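Grerwood Two-Stage Duty Belt, 2 inch

Outer belt with stiffener, inner belt, two keepers
Made by Prarura
Colors: black, coyote, ranger green
Sizes: S to XXL (see the sizing notes before you order, please, we beg you)

A belt is the least exciting thing you will buy this year. It does not glow in the dark and it will not impress anyone at the range. It has one job, and you will only think about it when it does that job badly, usually halfway up a ladder with your holster migrating toward your kidneys.

The Grerwood is a two-stage belt. The inner belt goes through your pant loops and stays there all day. The outer belt carries the gear and sticks to the inner one by hook and loop, all the way around. When you get in the truck and want to sit like a normal human being, you peel the outer off, hang it on something, and keep your pants.

CONSTRUCTION

The outer belt is two layers of heavy nylon webbing with a polymer stiffener sewn between them. The stiffener runs the full length of the load-bearing part and stops short of the buckle, so there is still some give at the front where you bend. Older Grerwood belts had it running right up to the hardware. They were wonderfully stable and you could not tie your shoes in them.

The face of the belt has a single row of webbing stitched down at regular intervals for pouches. Spacing is standard, so anything you already own with the usual straps on the back should weave on. Stitching is bonded nylon thread, box pattern at the stress points, with bar tacks between the slots.

The inside face is loop. The inner belt is hook on the outside and smooth on the inside, so it won't chew a hole in your shirt. It closes on itself with a flap and has no buckle, which means there is no lump under the outer buckle. People who have worn a lump under a buckle for a full shift will understand why we bring this up.

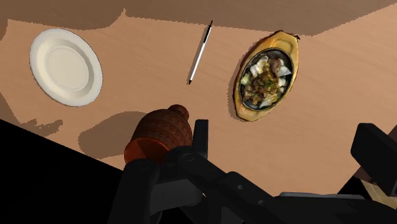 The buckle is a two-button quick-release in aluminum alloy. Both buttons have to be pressed together to open it. It will not fit through most belt loops, and it isn't meant to, so if you plan to wear the outer belt alone through your jeans, you want the low-profile version with the removable buckle. We will gladly sell it to you. We will less gladly exchange the one you tried to force.

WHAT IT CARRIES

Amedeo Rizzi in our Cusdale shop wore a pre-production sample for a season of weekend matches with a holster, a double magazine pouch, a dump pouch, a tourniquet holder and a small first aid kit. His report ran to one line: "Didn't notice it." From Amedeo this is close to poetry.

It will hold more than that. Whether your hips will is between you and them. If you are carrying radios, water and everything else you own, look at the suspender loops. There are four sewn to the top edge of the outer belt, and they take any suspenders with a snap hook or a narrow strap. Suspenders are sold separately. They look a little silly and they work very well.

SIZING

Do not order by the number on your jeans. That number was chosen by someone who wanted you to feel good in a fitting room, and it has very little to do with your waist.

Take a tape measure. Put on the pants you will wear with the belt. Run the tape through the loops, over whatever is tucked in, and read it. If you carry inside the waistband, measure with the holster in place. Then go to the chart at the foot of the product options and pick the size where your number falls near the middle.

If you're between sizes, go up for winter layers and down if you mostly wear it over a T-shirt. The outer belt adjusts at both ends under the loop flaps, and the spare length tucks inside, so you don't end up with a tail waving at people.

Inner and outer belts come as a matched pair. You can buy a spare inner on its own, and plenty of customers do, for a second pair of pants.

BREAKING IN

It will be stiff out of the box. It should be. Wear it around the house for a few evenings with the pouches on and it will begin to take the curve of your hips. Don't soak it, don't bake it, and don't back the car over it. That last tip comes from a forum, and we have seen the results in our returns bin.

Store it hanging or loosely coiled with the outer face out. Folding it flat for a whole winter puts a crease in the stiffener that never fully leaves.

CARE

Brush dried mud off the hook side with a stiff toothbrush. For anything worse, use cool water and mild soap, then air dry away from direct heat. No washing machine. The belt would survive, but the buckle takes a very aggressive approach to the drum.

If the hook fills up with lint and stops gripping, a fine comb will pull most of it out. This is a dull half hour and the belt will feel new afterward.

WHAT CUSTOMERS SAY

"Replaced a leather belt I'd had since the academy. I was sentimental for a day and a half. My back is better and I've stopped hitching my pants up in front of supervisors." Thomas Sorrentino

"Good belt. Size chart is right, my wife was right, I was wrong. Exchanged for the XL with no fuss." Ward Van den Broek

"Color match on the ranger green isn't perfect with my plate carrier from another maker. Everything else is fine. Taking a star off because I'm the kind of person who notices." Toshio Nishimura

Toshio has a point. Green is a matter of opinion in this industry, and dye lots make it worse. If an exact match matters to you, write to us first and we'll hold the belt up to a window next to whatever we have in stock.
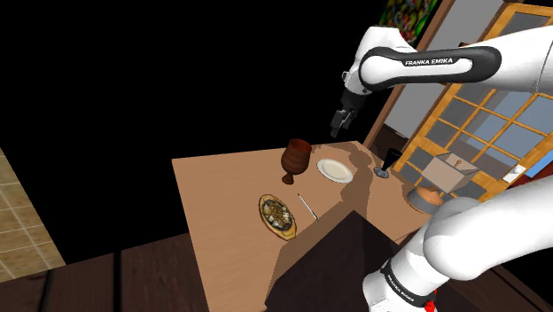
Franka Emika arm above a wooden tabletop, simulated dining room.

IN THE BOX

Outer belt with buckle fitted
Inner belt
Two snap keepers, for people who don't trust hook and loop
Folded instruction sheet, which repeats much of this page with fewer complaints

Pouches, holster and suspenders are not included.

ORDERING AND RETURNS

Item number 997. Black and coyote ship from our own shelves in every size. Ranger green in S and XXL comes from the Lo Presti warehouse and takes a little longer. The next full production run is due in April, and anything that sells out before then can be back-ordered with no charge until it ships.

You have 14 days to return an unused belt. Trying it on over your clothes counts as unused. Weaving your pouches on, wearing it through a weekend course and then brushing off the gravel does not, and Adelmo Parisi at the returns desk can tell. He is polite about it.

Stitching and hardware are covered against defects for the life of the belt. Dogs are not a defect.

Page updated November 10, 2024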